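Mawuli Abubakari
01/01/2018

1/ Spent the morning on binder clips and small things that live on the red marble top. Thread on how I sort them, what I keep them in, and what I would do differently.

2/ The place: red-brown marble with white veins, gray bamboo wallpaper around it, a fake cherry blossom tree at the back left. The clips go in the yellow tray.
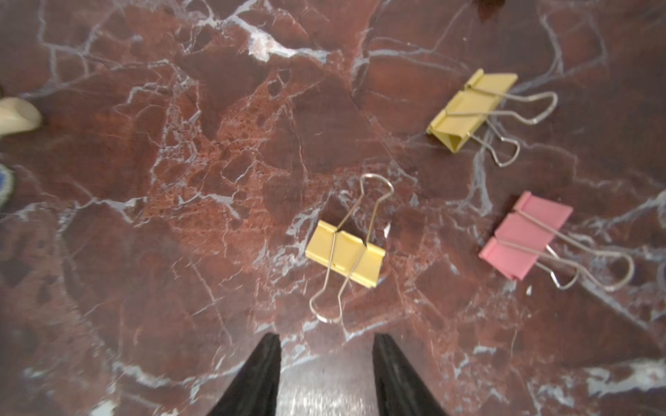
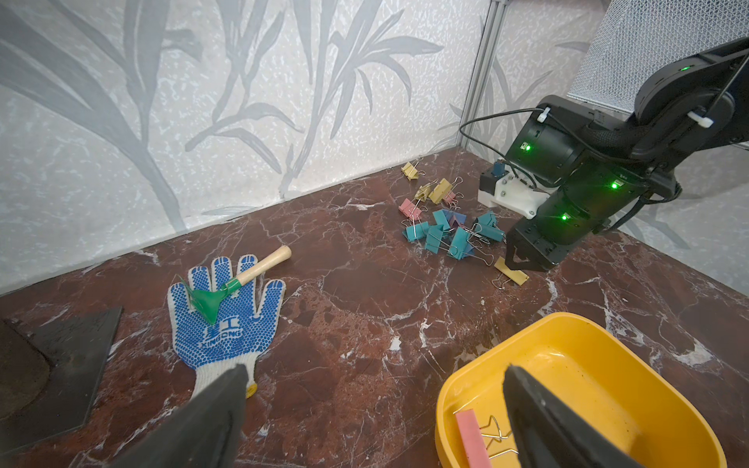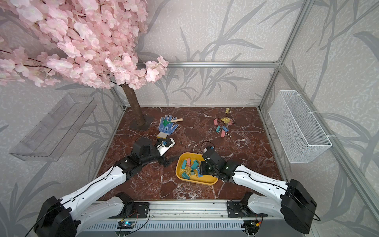
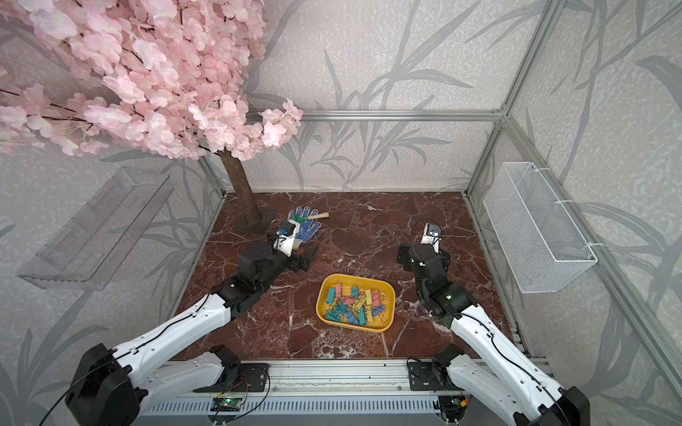
3/ Clips first. Mine are pink, yellow and teal, with silver wire handles. I used to buy black ones only and sort by size. Color is faster for me. Pink is bills and anything with a due date. Yellow is manuals and warranties. Teal is everything to do with the house.

4/ Guadalupe Medrano asked if I match the clip to the folder. No. The folders are all plain manila from the Allport shop and the clip is the only color on them. If both have a color you end up with a yellow clip on a green folder and have to remember which one counts.

5/ On the tray. Shallow with rounded corners is what you want. A deep jar looks neater on a shelf but the clips hook into each other by the handles and come out in a clump. In a shallow tray you can see every color and take one.

6/ Fold the handles flat against the body if you are storing clips for a long time. If you use them every day, leave the handles out. I have done it both ways and folding 35 clips just to unfold them the same week is a waste of time.

7/ A clip that no longer closes all the way goes in the metal recycling. I used to keep those "for light jobs." There are no light jobs. A weak clip lets go of the back page and you find out when you need that page.

8/ The marble. Pale yellow shows up well on it from across the room. Pink is harder than I expected, with all the white veining in the stone. If you drop small things a lot, think about that before picking a patterned top.

9/ It is also shiny, so it shows every fingerprint when the light comes from the side. I wipe it with a barely damp cloth and then a dry one. 5 minutes. No vinegar on real stone, it etches the polish. Dish soap, one drop, is enough.

10/ Don't slide the clips across it. Lift them. The corners of the metal are sharper than they look, and I have a fine scratch on another tabletop from dragging a full stack of paper with the clip side down.

11/ Work glove: white knit with blue dots on the palm. The dots are the useful part. A plain knit glove slips on a smooth handle. I lay it flat with the fingers spread and never stuff it in a drawer, where it comes out creased and full of lint.

12/ Someone will ask about the little rake and the hammer. They are toy size, green heads, light wood handles. The rake is good for leveling the top of a small pot of soil. The hammer is a toy and I would not try it on anything harder than a cracker. Both get put on the glove so I can pick up the lot together.

13/ Wire mesh basket on the right-hand wall. White, held to the upright with cable ties. Cable ties are fine for a light basket. Trim the tails with flush cutters or they will catch your sleeve. I would not hang anything heavy from them, and clips go straight through a wide mesh, so the basket is for bigger things.

14/ Clear plastic shelf on the left wall. I like clear ones over patterned paper as the pattern carries on behind. The downside is dust, which you see from both sides.

15/ Wallpaper is a bamboo print from Arnardóttir, gray on gray. One roll was enough and I had more than 30 inches left over. Start in the corner and work out. If you start in the middle, the leaves won't line up where the walls meet and your eye goes right to it.

16/ The tree. Artificial, brown trunk, square dark base, a lot of pale pink blossoms. For dust I use a hair dryer on the cool setting, held well back, with a sheet underneath. Do it before you clean the marble. I did it after, once, in June, and had to wipe everything again.

17/ The order I work in, for anyone who wants it: tree, shelf, basket, walls, marble, then the small things go back. The clips are last. Whole job is a bit of a slow one the first time. Now it fits in a podcast.

18/ Things I still want to change. A second tray, so the pink ones have their own. A lid for when we travel. I looked at the Colteo trays but they are too tall for what I need.

19/ Guadalupe sorts hers by size, with 10 of each in a row on a strip of card. It looks great. She also has a desk twice as big as mine.

20/ Replies are open if you have a better way to keep the handles from tangling. Drawer dividers I have already tried.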